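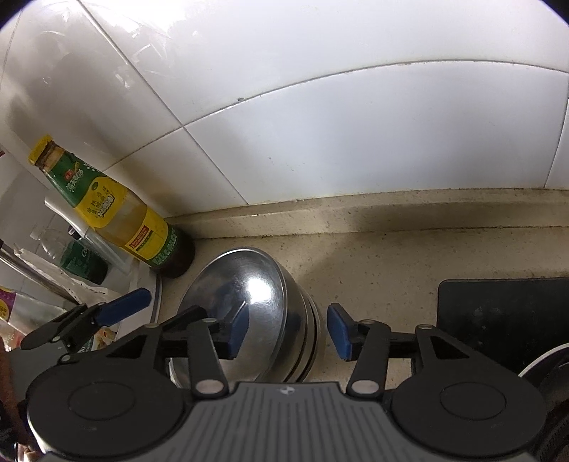
Pallodov Catering - Kitchen Operations, Wendport

Automation checklist: staff kitchen
Completed by: Santino Godoy
Date: 7 July 2023
Covers: preparation counter, cooking area, Droler stirring unit, staff duties

1. Counter and wall

Worktop kept clear enough for handling pots and plates
Needs action. Bottles and packets are taking up space at the back. The person on prep used to move them as they went along. With handling tools in use they need to go back to the shelf before the shift starts.

Joint between worktop and wall clean
Needs action. There is grime along the edge. This was always done by whoever was waiting for a pan to finish, and the job dropped off the rota when the waiting did. Put it back as a named job at close.

Tiles wiped down
Part done. Scuffs and specks remain. Add to the same job.

2. Crockery and bowls

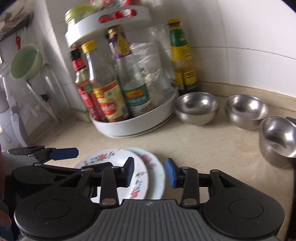

Plates are still put away by hand at the end of service and staff want it kept that way. I have no objection. The checks for chips and cracks depend on someone picking each one up, and the written procedure should say so.

Bowls clean before use
Pass on the day. Stack only when dry.

Sauces and oils labelled and in date
Not fully checked. Two staff said they no longer know which bottles are in use, as the recipe settings are now done by the supervisor. Please share the weekly recipe sheet with everyone on shift.

3. Stirring unit

Guards and fixings checked before start
Pass. The sheet is signed by the operator. Llanos carried out the last service in January.

Stop control explained to all operators
Needs action. Two people have moved over from the serving side and have only been shown it once - book them a proper session.

Pan cleaned between batches
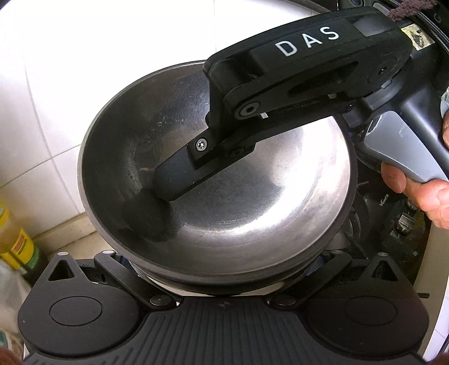

The cleaning time allowed is five minutes and operators say this is too short when a sauce has caught. They are right to raise it. The old routine had no fixed time at all. Try a longer gap for a month and record the results.

Hands kept clear while the arm is moving
Pass in general. Reminder given about reaching in to scrape. Stop the unit first, every time.

4. People

Lifting and standing
Better. The kitchen sends out over 1000 meals a week and there are fewer complaints of sore shoulders from stirring. More time is now spent standing still and watching, so a stool has been requested.

Tasting
Still done by the cook. No change wanted.

Breaks
Needs action. Cover for the unit has to be written on the rota. At present people wait for a batch to end and lose part of their break.

Open items to be signed off by the shift supervisor. Copy to the noticeboard.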